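Visit Report: Household Robotics Open Day, Ernville
Prepared for the Dandell Home Services Training Council

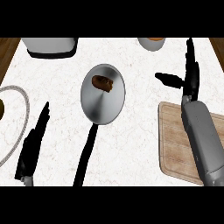 Simulated kitchen task at the Ernville site: two robot arms, a large spoon holding a small piece of food, and a cutting board on a marble counter.

In October the Council sent two representatives, Leopoldo Ibarra and Aidan Lynch, to the open day held by the Lokska laboratory in Ernville. The purpose of the visit was to establish whether machines are ready to take on any of the kitchen and cleaning duties for which the Council trains its members. The organizers reported 295 registered guests, most of them from care homes, hotels and catering firms.

The morning session dealt with simulation. Laboratory staff explained that each kitchen task is rehearsed on a computer before it is tried on physical equipment, and that 900 rehearsals of a single spoon task had been logged before the summer. Of the final 134, staff classed a little over half as successful. Failures were put down mainly to poor judgment of distance and to food sliding from the spoon. Mr. Ibarra asked how the software would deal with a bowl that had been moved by a member of the household. He was told that small changes of position are handled well and that unfamiliar dishes are not.

After lunch, guests were taken to the Cuadros workshop next door, where a single-arm unit was sorting packaged parts into trays. The work was slow but steady. Mr. Lynch noted that the parts were all of one size and that an attendant remained at the stop button throughout. The workshop manager stated that the unit runs for one shift and is checked at the start of each.

The representatives consider that shop-floor sorting of uniform goods is close to practical use. Serving food, wiping surfaces and putting away mixed dishes remain at the research stage, and no supplier present would quote a price or a delivery date for them.

It is recommended that the current kitchen assistant course be kept without change for the coming year, and that a short unit on working safely near automated equipment be drafted for the workshop course. Lokska has offered to receive a second party in the spring. Members wishing to attend should apply to the Council office.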